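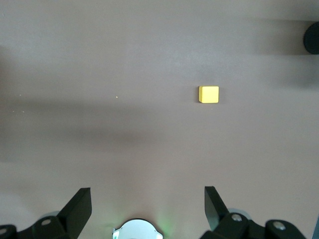 Grollach tests grippers. We try them out side by side, along with the arms they bolt onto and the cameras and controllers that tell them what to do, and we write up what we find so that other people can choose with their eyes open. A lot of our work looks pretty plain from the outside. One small yellow cube on an open table, two black fingers spread wide, and a couple of us arguing happily over whether the last run was really better than the one before it. We love that part! A cube is easy to see and easy to put back in the same spot, and when a gripper has trouble with something that simple, you learn a great deal about it in one morning.

How we got started

The lab was set up by Sekar Tjoa, who had spent years helping small factories put in their first robot arms and kept running into the same problem. A shop would buy a gripper based on a data sheet, mount it, and find out in the first week that the fingers flexed, or that the controller took too long to answer, or that the camera lost the part whenever a shadow crossed the bench. The data sheets were fine as far as they went. They just left out the things that mattered on the floor (how the fingers behave when the part sits slightly crooked, say, or how long it takes to swap a worn pad). Sekar started keeping notebooks, then lending the notebooks out, and then running tests for people who called up asking for them. The notebooks are still on the shelf by the door and you are welcome to leaf through them.

There are 6 of us now – three who mostly build and wire, two who mostly write code, and Sekar, who does a bit of everything and makes the labels for the drawers.

What we do all day

Every gripper that comes in gets mounted on the same arm and run through the same basic set of 500 picks. We begin with cubes, because we have so many old results to compare against, and then move on to the awkward stuff: tubes, bags of screws, soft foam, thin cards that lie flat and refuse to be picked up. We move the part around between picks, we turn it, and we change the lights. Shadows get a whole afternoon to themselves. A soft band of shade across the table is enough to upset some vision setups, and finding out which ones is very satisfying in a nerdy sort of way.

Much of our camera work is done from the wrist, looking down past the fingers at the part. We like that view a lot. You get the fingertips and the target together, so you can watch the approach and notice early if the hand is drifting off to one side. The price is that the fingers take up room in the picture, and the closer you get the more they block. Fixed cameras over the table have the opposite trouble. We've been comparing the two since January and have opinions, but we're still collecting runs and would like more of them before we publish.

Controllers are the slow part. Two of them can look the same on paper and feel completely different once there is an arm attached, so we log the time from "close" to first contact on every pick and keep all of it. Our log for the current round stands at 1,803 picks, failed ones included. The failed ones are usually where the interesting reading is.

Nasution and Bimavier

Nasution is our test bench software. It runs the pick list, stores the video and the finger positions together, and lets you scrub through a run to the moment something slipped. We wrote it for ourselves and now give it to anyone who sends us hardware.

Bimavier is our finger library – 70 fingertip shapes that we can print and fit in a few minutes. Some are sensible and some were made on a dare. Wide flat tips, narrow angled tips, ridged ones, hooked ones. If you are working with an odd part, ask us, as there's a fair chance we've already tried something close.

Visiting us

We're in Govham, on the ground floor, with a roll-up door on the side street for anyone dropping off a heavy crate. Schools and small shops are very welcome. Bring a part that has been giving you trouble and we'll put it on the table and have a go at it together, usually with two or three different grippers so you can see how they compare. Mornings are best, before 11, when the benches are set up and the coffee is fresh.

If you make grippers and would like one tested, write to us first so we can check that we have the right mounting plate. We send you the full log before we publish, and you can add your own notes at the end of the write-up. The numbers stay as they are.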